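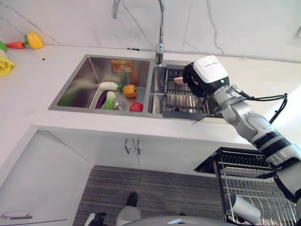 A reader in Skerkton wrote to me in June that washing dishes by hand is a waste of a life, that she had owned a dishwasher for 30 years and had never once missed standing there with her sleeves pushed up, and would I please stop being sentimental about it in print. I have thought about her letter a good deal, mostly with my hands in soapy water, and I'm afraid I am going to be sentimental about it one more time.

Let me say first that I have nothing against the machine. We had one in the old house on Previa Street and it was a perfectly decent machine, and when the children were small and every cup in the house was sticky by ten in the morning I would have defended it with my life. If you are raising a family or working nights, please run the thing and go sit down. I mean that kindly.

But when we moved to Tveit the kitchen came without one, and the man at the appliance store wanted 700 dollars, plus the cabinet work, and we said we'd think it over. That was 2 winters ago and we are still thinking. What happened in the meantime is that my husband and I started talking again after supper — really talking, the way we did when we were first married and couldn't afford a television. One washes and one dries. You can't hold a phone. You are both looking more or less at the same window, and it is a great deal easier to say a hard thing to a person when you're both looking at a window. I heard more about his father in one month of drying plates than I had in the 34 years before it.

My reader says all this could be had just as well on a sofa, and I suppose it could, if people sat on sofas that way. We never did. We sat down and we were asleep by nine, or one of us had the news on, and whatever there was to say got put off until the weekend and then forgotten.

I'll grant her the roasting pan. I have no warm feelings about the roasting pan, and after Thanksgiving I would have handed the whole stack over to anybody who came up the walk. And I know the sums about water don't come out in my favor, at least with the way I leave the tap going when I get to the good part of a story. I'm trying to be better about that.

She closed by inviting me to come see her kitchen if I am ever out her way, and I believe I'll go. I'll bring a pie, and I'd like to bring the plate home clean.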